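Small Tools for a Small Chore
Addale Workshop Builds Its Own Hand-Held Grippers
Apr 13, 2019

The members of the Addale shared workshop have adopted a modest goal for their first automation project: a machine that can sweep a work surface. The project, named Tallel, began with a pair of grippers held and guided by a person.

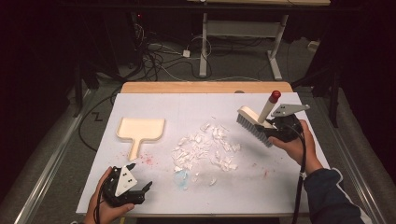 4 min read

Sweeping was selected because it requires both hands. At the board, one gripper holds the brush while the other stands open, with the dustpan-shaped tray and the paper scraps within reach. Each gripper is cabled, and each carries a triangular mounting plate on top.

The current design is the seventh. Earlier versions closed unevenly, and members revised the fingers until both sides met an object at the same moment. The black parts are produced on the workshop's own equipment, and a complete pair takes 12 hours to make.

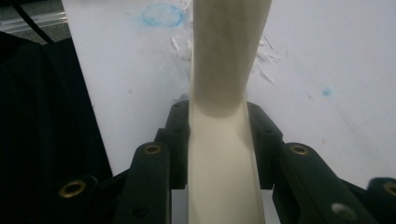 Photo: Tallel project / Addale Workshop

Brass inserts are set into the gripper segments on both sides. The workshop prefers them wherever a part must be removed and refitted often, and its build notes call for checking every screw after 100 cycles of opening and closing.

Members meet at the long bench in the Lenihan building, where four places are reserved for the project. Drawings and a parts list will be available at the front desk in May.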